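Evaluación de un kit de pinza y cámaras para tareas de servido de bebidas

Proyecto de la asignatura Sistemas Robotizados, cuarto curso
Entregado el 4 de diciembre de 2025

1. Objeto del trabajo

El proyecto consiste en evaluar el kit Drosotix, un conjunto de pinza paralela, cámara de muñeca y cámara fija que el distribuidor Flunano ofrece a centros de enseñanza. Queríamos saber si un grupo de estudiantes sin experiencia previa puede montarlo, calibrarlo y usarlo para coger botellas y servir una bebida en un vaso. No se ha evaluado el brazo, que ya estaba en el laboratorio y que el kit no incluye.

El kit en préstamo llegó en marzo y se quedó en el laboratorio todo el semestre. El precio de catálogo es de 2.000 euros sin impuestos. Flunano no ha revisado este informe.

2. Contenido del kit y montaje

La caja trae la pinza con dos dedos intercambiables, la cámara de muñeca con su soporte, la cámara fija con un brazo articulado, los cables, una placa de calibración y una licencia del programa Eruris, que graba las dos cámaras y la posición de la pinza con la misma marca de tiempo.

El montaje mecánico nos llevó una tarde. El manual está bien ilustrado, pero el par de apriete de la brida aparece solo en la versión inglesa. El cable de la cámara de muñeca mide 80 cm y se queda corto si el brazo gira la última articulación más de media vuelta. Lo resolvimos con una prolongación comprada aparte. Recomendamos pedirla desde el principio.

La calibración de la cámara de muñeca se hace con un asistente de Eruris y no dio problemas. La de la cámara fija hubo que repetirla cada vez que alguien movía el soporte, cuya rótula no aprieta lo suficiente.

3. Tarea de prueba

Elegimos objetos de supermercado con formas y materiales distintos: una botella de vino de vidrio oscuro, una botella de plástico verde y una botella pequeña de zumo de naranja. La superficie es una mesa blanca con una pared clara detrás. Cada ensayo se divide en aproximación, cierre de la pinza, elevación, vertido y devolución de la botella a la mesa.

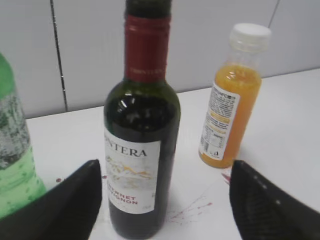
El programa de agarre que viene con el kit, llamado Ghaffari en los menús, propone un punto de cierre a partir de la imagen de muñeca. El usuario lo acepta o lo corrige con el ratón. Con el vidrio oscuro, los reflejos de la luz del techo desplazaban a veces el contorno hacia un lado, y el punto propuesto quedaba descentrado. Bajar la exposición redujo el problema, aunque entonces se perdía detalle en las etiquetas.

Con el plástico la dificultad fue otra. El contorno salía bien, pero la fuerza de cierre predeterminada deformaba la botella y el nivel del líquido subía hacia el cuello. Eruris permite guardar un perfil de fuerza por objeto. La opción está en el menú de mantenimiento y tardamos en encontrarla.

4. Resultados

Se hicieron aproximadamente 300 ensayos entre todas las botellas. La fase de agarre fue la más fiable. Los fallos se concentraron en el vertido, sobre todo al enderezar la botella, cuando las últimas gotas caían fuera del vaso. El kit no trae ningún sensor para estimar la cantidad servida, y el ángulo de vertido se tuvo que ajustar a mano para cada nivel de llenado.

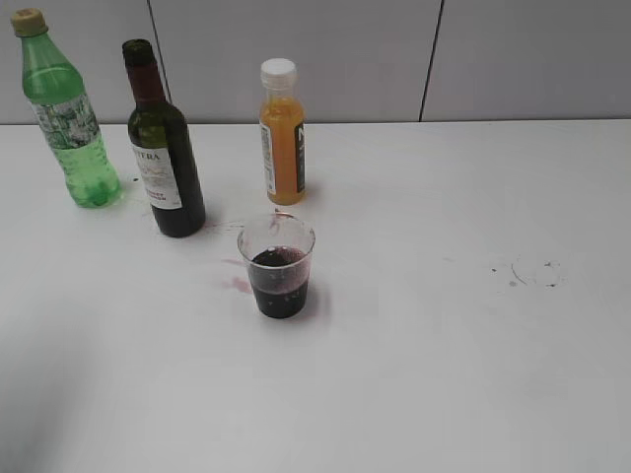
Página 8

El vino resultó útil como líquido de prueba por su color: las salpicaduras se distinguen bien sobre el blanco, tanto en la mesa como en las paredes interiores de un vaso transparente. Para comparar ensayos usamos las grabaciones de la cámara fija. Las de muñeca sirven para revisar el agarre, pero los dedos tapan parte de la mesa.

5. Valoración

La pinza es sólida y los dedos no mostraron desgaste apreciable. La sincronización de las grabaciones funcionó sin pérdidas, y es la parte del kit que más trabajo nos ahorró. Los puntos débiles son el soporte de la cámara fija, el cable corto y una documentación en español incompleta.

Para prácticas de agarre lo consideramos adecuado. Para prácticas con líquidos habría que añadir una báscula bajo el vaso y una bandeja, y proteger el conector de la muñeca, que no está sellado.

6. Trabajo pendiente

Queda por probar la segunda pareja de dedos, más estrecha, y medir la repetibilidad de la cámara fija con un soporte atornillado a la mesa. Los perfiles de fuerza y los ajustes de exposición están en el anexo B.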